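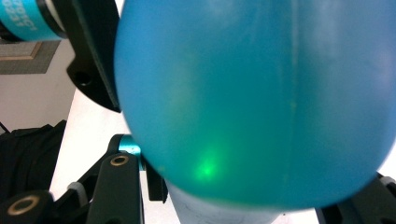 Figure 3a. Blue rounded surface, seen close, with a soft green glow at lower left.

Reading time: 3 min
Search this journal

4.2 Color words for everyday surfaces

We had thought, when we first planned the Stirville study, that color would be the easy part. Our 64 readers gave us 455 color phrases in all, and a happy surprise (to us, at least) was how seldom two people settled on the same one. Something like the surface in Figure 3a is sky blue toward the top and a good deal closer to blue-green lower down, and a reader asked for a single word has to decide which part of it to be faithful to. Many picked "blue" and then came back to add a second word, and we kept both.

The green spot gave us a coding problem of its own. Kravchuk wanted it counted as a color of the surface, while Didenko felt it should be listed separately as light, and after a long and very friendly February afternoon we went with Didenko. Phrases such as "green in the middle of the blue" were therefore coded twice. 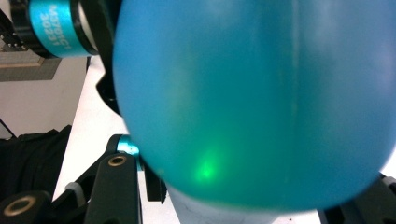

Figure 3b. Teal-blue balloon with a faint vertical line, seam or crease, right of center.

Balloons turned out to be a generous subject for this kind of work. The one in Figure 3b is glossy in places and a little matte in others, and its lower edge is a deeper teal than the rest, so that readers who began at the bottom tended to reach for darker words. We counted 163 phrases that mentioned shine, sheen or dullness along with a color, and we have left these out of Table 2, where they would have swamped the plainer answers.

Shares: 3 Comments: 0

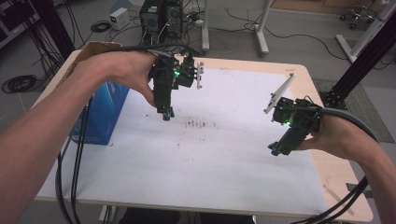 Figure 3c. Wooden table with its sheet of white paper; small brown marks near the center.

We also looked at flat, pale surfaces, and we would urge anyone repeating the work at Clakunholm or elsewhere to do the same. White paper over light wood sounds like the dullest pairing going, yet the strip of bare wood along the right and far edges drew some lovely wording ("toast," "biscuit," "the inside of a drawer"). The dark brown smudges were named far more often than the thin stick lying near the corner, whose pale color is so close to that of the tabletop. Harasym's coding sheet for marks and specks is given in Appendix B.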